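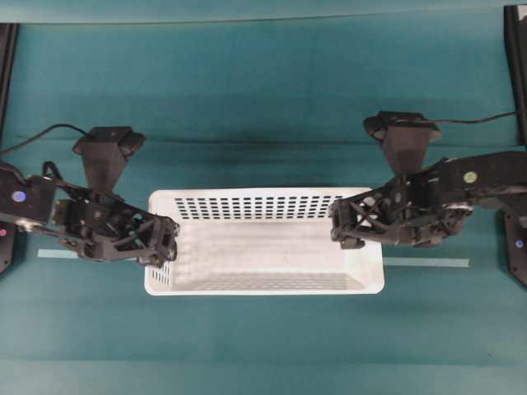 Got a bit of a head-scratcher with my two-arm build and I'm hoping someone here has been through it. I've been putting this together in the garage since July and the goal is dead simple: both arms pick up a plastic basket and shift it sideways without dropping it. The arms are printed in black, one on each side of the table, and I've run strips of pale blue tape either side of the basket so I can put it back in the same spot every run. One arm on its own is great! With both, they end up fighting each other and the rim pops out of one set of jaws. Current firmware is Vosa, servo speed capped at 2000. Do I slow it down more, or is it my grip — or both?
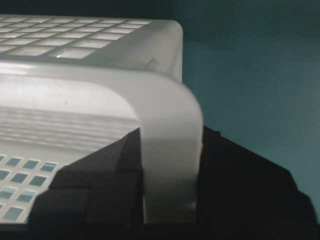

Wrist cam view, rim between the fingers.

Posted by Sever

bautista_builds
Had the same fight with mine. Don't close both grippers at once. Close the left, wait 20 ticks, close the right, then lift. And back off the closing force on whichever arm isn't leading, so it can give a little when the other one pulls. I'd also stick some thin rubber on the finger pads, as smooth plastic on smooth plastic is asking for trouble. Check your cable slack too — mine was tugging the wrist off centre and I blamed the code for ages.

presto462
speed is fine, I run 3000 no worries. get a heavier basket

Comments

Sever: The wait between grips helped heaps, cheers. Rubber goes on tonight.

bautista_builds: Good one! Bike tube works if you've got an old one lying about.

tinshed: Following, mine does this too.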